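Search this site Search reviews Go

Pliltach Knee Sleeves, tried through a winter of wrestling training

7 Feb 2022, by Zuzana Kollár

I bought the Pliltach knee sleeves in November, after two weeks in which I could not shoot a double leg without thinking first about my left knee. I wrestle freestyle in the evenings and I also help with the small independent show which our club Hudska puts on, where we do the other kind of wrestling, with ropes and costumes. The knees suffer in both, but in a different way. On the mat you drag them. In the ring you drop on them.

The sleeves come as a pair, in a cotton bag which I lost at once. The material is thick knitted fabric with a soft pad sewn in front, and behind the knee the knit is thinner so that it can fold. I took size 4, according to the table on the box. It was correct for my leg, but Vilém Jireš, my training partner, is between two sizes and he had to send his first pair back. If you are also between sizes, I would take the bigger one. The smaller one left a deep red line on his thigh after one lesson.

For mat work I am very satisfied. The pad is flat, so it does not catch on the mat when I change direction, and it stays in front of the kneecap for the whole session. My old Melis sleeves were always turning to the side and I had to pull them back between rounds, which is annoying for me and also gives the partner a free rest. With Pliltach I did this maybe once in an evening. The heat is acceptable. My knees sweat, but they sweat in everything.

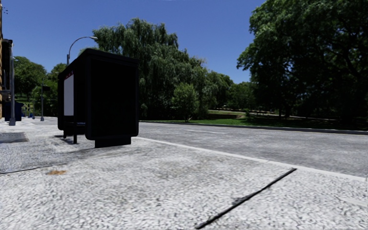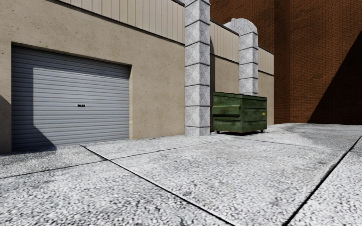

In the ring I am less happy. When I practise the knee drop, the pad is simply too thin. One drop is fine, and a few drops are fine also, but after a long practice with many repeats I feel the boards through it. Wrestlers who do this seriously use harder pads with a foam block, and I understand them now. I tried to wear the sleeve under a bigger foam pad, and this works quite well - the sleeve keeps the skin safe and the foam takes the hit - but then you must buy two things.

The look is plain. Mine are black, with a small white sign on the side. Under long tights you cannot see them, and with short trunks they look decent. Vilém says they look like something from a hospital. He wears gold boots, so I do not take his opinion on this too seriously.

Washing is the weak point. The instructions say hand wash, cold, dry flat. I did this properly for the first month and then I was lazy and put them in the machine in a net bag. The fabric survived, but the pad in the right one has now a small fold in the lower corner and it will not go flat again. It does not hurt, I only know that it is there. They also need a very long time to dry, so if you train every day you will want a second pair.

I paid 53 euros. The Melis ones cost me much less, but they lasted only one season. The Clonano sleeves, which several people in our club like, are in the middle. I borrowed a pair for one evening and found them too slippery inside. For somebody who has more hair on the legs it is perhaps different.

I would buy Pliltach again for freestyle. For the show I would look for something harder.

Comments

matside_tom
Do they roll down at the top? Mine from another brand roll down every time I sprawl.

Zuzana Kollár
A little, at the end of a long session. There is a rubber strip inside which helps.

Petra
I have the Clonano and agree about the slippery inside, but after some washes it got better.

suplex355
Please review the elbow ones too. And gold boots are great, tell him.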